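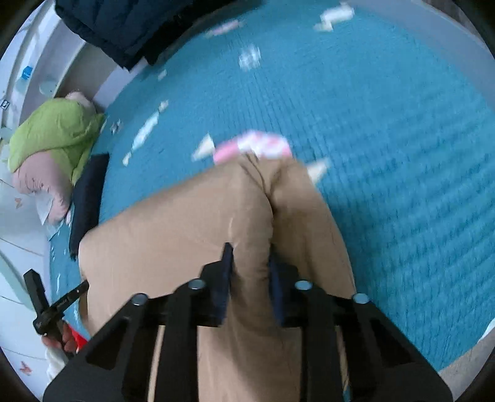
Bedroom > Bed covers > Bedspreads > Dronero ribbed bedspread

Dronero ribbed bedspread

The Dronero is a single-layer bedspread with a fine raised rib running the length of the cloth. It is meant for everyday use on its own in warm weather, or over a duvet the rest of the year. There is no filling, so it folds down small and dries faster than a quilted cover.

It is woven for Zerholm in three sizes. The single is 158 cm wide, which gives a short drop on both sides of a standard mattress. If you want it to reach the floor, order the next size up. The cloth is sold pre-washed and should not shrink much further, but the first wash will tighten the rib slightly and the surface will feel firmer for a day or two.

Details
Pattern code: Batista (printed) or Floseo (plain)
Single width: 158 cm
Weight of cloth: 125 g per square metre
Hem: double-turned, 2 cm
Wash: 40 degrees, similar colours
Tumble dry: low
Iron: on the reverse only

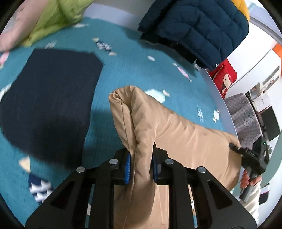 The printed version has the pattern on one side. The reverse is plain and a shade paler, and plenty of customers use it that way up when they change the pillowcases. The plain version is the same on both sides.

Pets with claws will pull the rib. A pulled thread can be eased back with a blunt needle from the reverse. Please don't cut it, as the rib will open up along that line. Zips and hook fastenings can also catch, so do them up before putting clothes in the same wash.

Fabric conditioner is not needed and will flatten the texture over time. If the cover has gone limp, wash it once without any and dry it on a line.

Delivery and stock

The second production run was 600 pieces across all sizes. Singles and doubles are in stock now and leave the warehouse within two working days. Kings sold out in February and can be ordered for the next run, with payment taken when the parcel is sent.

Unused bedspreads can be returned in the original bag. We can't take back covers that have been washed. Pillowcases in the same cloth are listed separately and are sold singly.

Page updated March 18, 2022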